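Home & Family Help > Furniture > Tables and desks

White specks on gray wood-grain tabletop, dirt or damage?

Posted by gluestick_widow
Tags: tabletop, laminate, paint, stains, wooden blocks

We have a gray table with a fine streaky grain that we use for everything the good table is too good for. Over the past few months it has acquired a sprinkling of little white specks. I wiped them. They stayed. I wiped them again with feeling. They stayed again, and now I'm at the stage of life where I ask strangers.

Two views of it, the second with the building blocks still out:
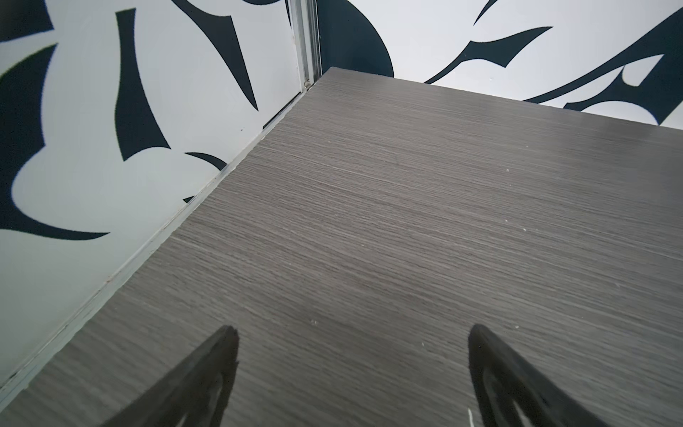
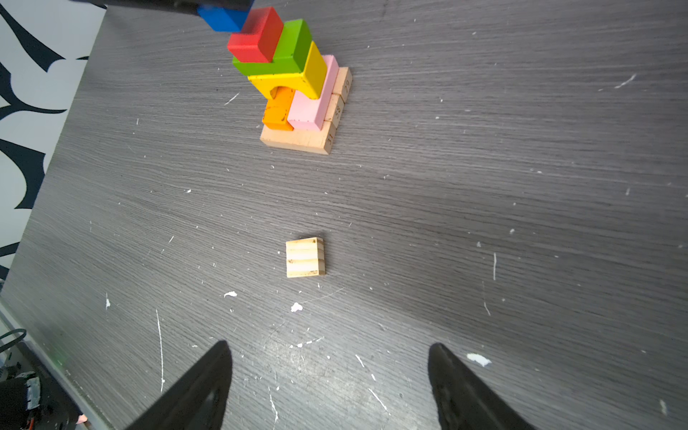 What I know so far

The table is a Pravholm, bought used, so any paperwork is in somebody else's kitchen drawer. The top is laminate. My kids paint at it, mostly with washable poster paint (the word "washable" is doing a lot of work there), and they also build on it, with wooden blocks from at least two sets that got mixed together years ago and now live as one people. Some of the plain ones have numbers on them. I have no idea what the numbers were for. If there was once a puzzle, we've lost it.

My husband's theory is that the specks are chips and the blocks did it. My theory is paint. My mother-in-law's theory is that we should have used a tablecloth, and she has offered this theory more than once.

So far I have tried:
- a damp cloth
- a damp cloth with dish soap
- my thumbnail, which got one speck off and left the one next to it exactly where it was

What I'd like to know is how to tell a paint dot from a chip without making new chips, and whether there is anything to be done about the chips. I'm not refinishing anything. The table cost less than the dinner we ate after carrying it up the stairs.

Feng-yi Chien
Marked as helpful

You and your husband may both be right, which I realize is the least satisfying outcome available. If one speck came off under your nail and its neighbor didn't, you could easily have some of each.

Turn the lights down and hold a flashlight almost flat against the table, shining sideways across the grain. Dried paint sits on top, so it throws a tiny shadow away from the light. A chip is a hole, so the shadow is inside it. Then close your eyes and run a fingertip over it. Bump, paint. Dip, chip.

For the bumps:

1. Lay a folded wet washcloth over the spot, warm water and a drop of dish soap, and leave it for 5 minutes. Most people skip the waiting and go straight to the scrubbing. I was most people for years.

2. Push at the dot with the edge of an old plastic card, held low, going along the grain. I use an expired Gurkach grocery card, and this is the best value I ever got out of that program.

3. If it's still there, dab on a little rubbing alcohol with a cotton swab. Try it somewhere under the table edge first and check that the color stays put.

4. Wipe with plain water and dry it.

Please don't use steel wool, scouring powder or one of those white foam erasers. The grain on your table is fine enough that a dull patch would show a lot more than the specks do.

For the dips, get a laminate repair marker or a wax fill stick in a gray slightly darker than you think you need. Too dark disappears into the streaks. Too light gives you the same speck in a new shade, at a cost. Fill, scrape level with the card, buff with a soft rag. I did a desk this way in August and I now have to hunt for the spots, although I do hunt for them, because I'm like that.

As for the blocks, a dropped corner can chip laminate, especially near an edge. Sliding them around mostly leaves scratches. A felt mat under the building works would help, if you can get the builders to agree to it.

cisneros_basement

Sand it down. Start with 200 grit and put a coat of Zuline on top. Did mine in an afternoon, looks great.

Feng-yi Chien
Replying to cisneros_basement

Was yours solid wood? Sanding laminate takes the wood-grain layer off, and what's under it is brown and has no grain to speak of.

cisneros_basement

ok yes mine was wood

gluestick_widow
Original poster

Did the flashlight thing last night after bedtime, crouched beside the table like a burglar with low standards. Mostly bumps! A few dips, all toward the end where the towers go up, so my husband has been granted partial credit and is being unbearable about it.

The wet washcloth got nearly all the bumps. Two needed the alcohol. I've ordered a gray marker for the rest and will have a go at the worst one first. The felt mat was put to the builders this morning and they would like to know if it comes in orange.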